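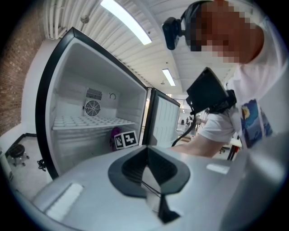

Starting a thread on the hand-held gripper I've been building, since a few of you asked where it got to. The last post on it was back in the summer and the thing has changed a lot. Grudel is the name of the whole build: the gripper, the camera above it, and the software that turns a recording into a hand path. The fridge is the hard test now. Two square marker cards stand on the floor of the compartment under the wire shelf, and the software uses them to work out where the gripper is.

2/ Quick recap for new people. I work on this in a shared workshop, evenings and most of Sunday. I do the printing and wiring at home and bring parts in. No funding and no deadline.

3/ The shell is version five. Versions one through three were too narrow for the camera cable and I kept pinching it when I closed the two halves. Four was wide enough but cracked at the screw posts. Five has thicker posts and a bigger fillet at the base of each one. It weighs 472 grams with the fingers on and no battery.

4/ That is still heavier than I want. After half an hour of picking things up my wrist knows it. I think I can get weight out of the handle, which is printed nearly solid for no good reason.

5/ The opening between the fingers is 94 mm at full stretch. That covers jars, most bottles and a carton held the narrow way. It does not cover a gallon jug, but I can grab that by the handle.

6/ Why a fridge. On a bench everything is easy. There is light from all sides and nothing to bump into. In a fridge you go in from one side, there is a shelf over your hand, the walls are plain white and the camera has very little to lock onto. The tracking software is called Rilla and plain white is what it hates most.

7/ First attempts had no cards at all. The path would look fine up to the door and then slide sideways as soon as the camera was inside. One run ended with the gripper on the far side of the back wall, according to the plot.

8/ The cards fixed most of it. I print them on ordinary paper and glue them to something stiff. Two things I got wrong along the way: I printed one set with no white border, and those were almost never picked up. Then I laminated a set and got glare. Plain matte paper with a wide white border has been the best so far.

9/ They also have to face different ways. With both cards flat on to the door I lost them together whenever I tilted my wrist. Turning one a bit means I usually keep at least one.

10/ Numbers, for those who like them. The last batch was 30 runs. A run is: start outside, reach in, close on the object, bring it out, put it down. Rilla held the path from start to finish on all but four. The four bad ones were all fast reaches, and three of those had my arm between the camera and the cards.

11/ Soft things are harder than jars. A bag changes shape when you squeeze it, so the width reading from the fingers tells you very little. I have started logging motor current next to width and will see if the two together are more useful.

12/ Finger pads. I went through foam, silicone tape and a bit of bicycle tube. Foam grips well and tears. Tape peels in the cold. The tube is ugly and has lasted longest. I am going to cast some proper ones from a mold once I have the shape settled.

13/ Someone asked about the arm this is meant for. It's a secondhand six-joint one I call Stubbs, because it can't reach past the front of the bench. It has played back four recorded paths so far, all on the bench, all slow, with my hand on the stop button.

14/ Stubbs will not go near a fridge until I have a better limit on speed. It swings its elbow out when it reaches low and I don't want to replace a door.

15/ Bendano is the little board that reads the finger motor and stamps the time on everything. The current version drops a reading when the log file gets long. I now start a new file every 500 readings and that has hidden the problem. It isn't a fix. If anyone has run into this with cheap memory cards, I'd like to know which card you ended up with.

16/ Cost so far: more than I planned, mostly spent on cameras I didn't keep. The plastic is almost nothing. If you are starting one of these, sort out the lens first and design the shell to fit it. I did it in the other order and printed three shells for the scrap bin.

17/ Files: the shell is ready to share, the mount is not. The mount has a cutout for the cord that is still wrong by a couple of millimeters, and I'd rather people didn't print it twice. I'll post both when it fits.

18/ Next up is a lighter handle, slower fast reaches (I mean me), and a third card higher up to see if it helps with the arm problem. Will add to this thread after the next batch.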